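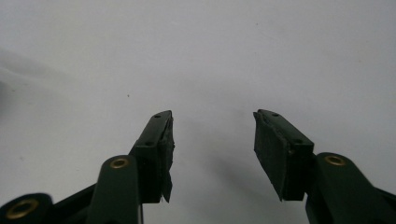
The Cleltora hand-held gripper with fingers open. The edge of the left pad is ragged, with a torn flap below the finger block.

Equipment review: Cleltora hand-held gripper
Manufacturer: Drolura
Reviewed by: Maarja Jaunzems, Equipment Assessment, Ouali Training Centre
Issued: 2019-03-28

Summary
The Cleltora is a well-made hand tool for recording manual tasks that will later be reproduced by a robot arm. The linkage is sound and the grip is comfortable over a full session. The gripping pads are the weak point. A pad on one of our units began to separate from its finger during the assessment, and the centre has withdrawn that unit until replacement pads are fitted. The tool is recommended with conditions, set out at the end of this review.

Background
Ouali purchased the gripper for the introductory automation course, in which participants demonstrate a task by hand and then compare their own movements with those of the bench arm. The previous tool, the Dromia, had served the course well but was heavy, and shorter participants found it tiring. The Cleltora was selected on weight and on the maker's statement that its fingers match those supplied for the arm. It was used in 38 sessions before this review was prepared. Most of the work was sorting, stacking and folding at the bench, with some handling of cardboard cartons.

Construction and handling
The finger blocks are finished in dark matte green and carry black pads on their inner faces. The linkage arms are the same green, with brass-coloured eyelets at the joints. The finish has held up well in use and wipes clean without effort. No play was found in the joints at the end of the assessment, and the fingers continued to close squarely when checked against a flat gauge.

The trigger has a long, even pull. Takumi Noguchi, who teaches the evening group, considered it an improvement on the Dromia for fine work, particularly when picking up washers and short lengths of cord. Participants with small hands could reach it comfortably. The handle becomes slippery if it is used with nitrile gloves, and a textured sleeve would be welcome.

The fault
During a carton-stacking exercise, a participant reported that a box had turned in the grip as it was being lifted. The box was light and there was no injury. Vilmos Bárány, supervising, stopped the exercise and examined the fingers. The left pad had roughened along its edge and a portion had torn away to form a loose flap, which projected past the lower end of the block. The right pad was in better order, with a softened top edge but no tear.

Two further effects were confirmed when the unit was tested at the bench. The flap could fold under the pad as the fingers closed, so that a smooth object was held on a ridge and was free to rotate. It could also catch on thin materials. In 30 trial lifts with a plastic beaker, the beaker slipped or turned 13 times. The same trial with our second, lightly used unit produced no slips.

It is not possible to say with certainty when the tear began. The daily check sheet then in use asked only whether the fingers opened and closed freely, and this unit passed on every occasion. The omission was ours and has been corrected. Haruna Hirano, who reviewed the session records, found that grip complaints had been written in the comments column on 7 earlier sheets and had not been followed up. The recordings from those sessions have been set aside and will not be used for the bench arm.

The likely cause is abrasion from carton edges, combined with the way the pad extends beyond the block. The extended portion has nothing behind it and bends each time the tool is set down on its fingers. The manual describes the pads as a wearing part but gives no service interval and no picture of a pad that should be rejected. This is a significant gap in an otherwise clear document.

Response from the supplier
Reiko Kawaguchi, purchasing officer, reported the matter to Drolura and received a reply the following day. The firm offered a set of pads at no charge and advised that a wear limit will be added to the manual in August. It did not accept that the pad should be shortened. Replacement requires the old pad to be peeled off and the adhesive cleared from the block. The instructions are adequate, although a full day must be allowed for curing, and a centre with a single unit would lose that day of teaching.

Conditions of use at Ouali
Both pads are to be inspected, with the fingers fully open and under good light, before each session. Run a fingertip along every edge, including the part below the block.
Any fraying that can be lifted with a fingernail is cause for withdrawal. Pads are not to be trimmed or glued back.
The tool is to be laid on its side or returned to its stand. It must not be rested on its fingers.
Glassware, blades and containers of liquid are not to be lifted with the tool in participant sessions.
Grip complaints are to be reported to the supervisor at once and entered on the sheet.

Recommendation
Suitable for supervised bench work where spare pads are held in stock. Not recommended for regular carton handling in its present form. Centres moving from the Dromia should note that the two tools do not share pads, and that existing spares cannot be carried over. The withdrawn unit will be reassessed once its new pads have been fitted, and the result will be added to this page.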